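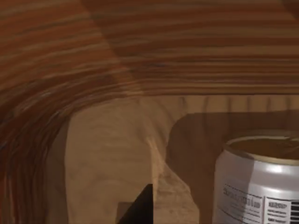

Hildegard Kröger wrote in to ask whether you can rescue a bread starter that's been sitting in the fridge since February, or whether it's time to toss it and start over. She says hers has a gray puddle on top and smells like nail polish remover.

Keep it, Hildegard! The puddle is hooch, and it means your starter is hungry. Pink or orange streaks or any fuzz are a different story — that one goes in the trash, jar and all.

So, how I wake mine up. Pour off the hooch (or stir it in if you like a really sour loaf, I do). Scoop 2 tablespoons of the old stuff into a clean jar and throw out the rest. Add half a cup of flour and a quarter cup of lukewarm water, stir until you can't see any dry bits, and set the lid on loosely. I put a rubber band around the jar at the level of the starter so I can see how far it climbs. 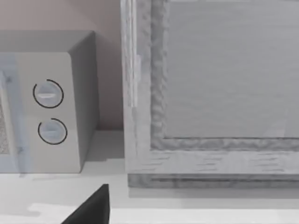

Then leave it on the counter until the same time tomorrow and do the whole thing again. The first day it'll probably just sit there and sulk. Day two you might get a few bubbles. Mine usually doubles on day four, but I've had a slow one take a full week, and my kitchen is cold in the mornings.

Rye flour speeds things up a lot, so swap in a spoonful if you have some. When it doubles between feedings twice in a row, bake with it. My first loaf after a rescue is always a plain one, 800 grams, nothing fancy in it — seeds and raisins can wait for the next batch.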